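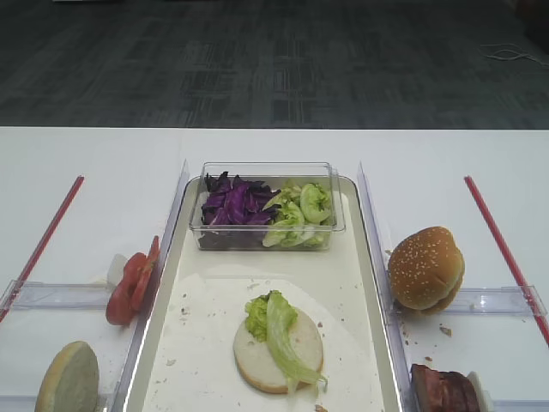 Temba, the lunch service for small offices, opens its second preparation kitchen on August 1, 2021, in the Bindale building. With the new kitchen comes a change in the menu: every burger is now put together only after the customer has ordered it, and the customer decides what goes between the two halves of the bun. The work place for this is kept very simple. The bottom bun is laid on a sheet of parchment paper in a cream-white tray, and the cut vegetables wait behind it in a clear container, shredded purple cabbage on one side and pale green lettuce on the other. The leaf of lettuce goes directly on the bun, before anything else.

"In our first kitchen we prepared all burgers early in the morning, and at noon the bread was already soft," says Njoroge Mushi, who founded Temba together with his sister Tumaini Mushi. "Our customers told us this many times. They were polite, but they told us."

The company made a trial of the new method in April with 22 offices. During the trial the kitchen delivered 1306 burgers. Purple cabbage was the most wanted addition, and it stays on the menu for the whole year.

The lettuce and the cabbage are washed and cut in the same kitchen each morning under the direction of Jennylyn Tolentino, head of preparation. The buns come from the bakery Gela and are delivered two times per day. Customers can choose between three fillings: beef, chickpea and grilled mushroom. Sauces are packed separately.

Orders are accepted until 11 in the morning for delivery at lunch time. The minimum order is three burgers. Offices which are already customers of Temba do not need to register again, their account is valid for both kitchens.

Journalists who wish to visit the kitchen or to taste the new menu are asked to write to Lieselotte Kröger, press contact, Temba. Questions about deliveries are answered by Faith Obura in the customer office.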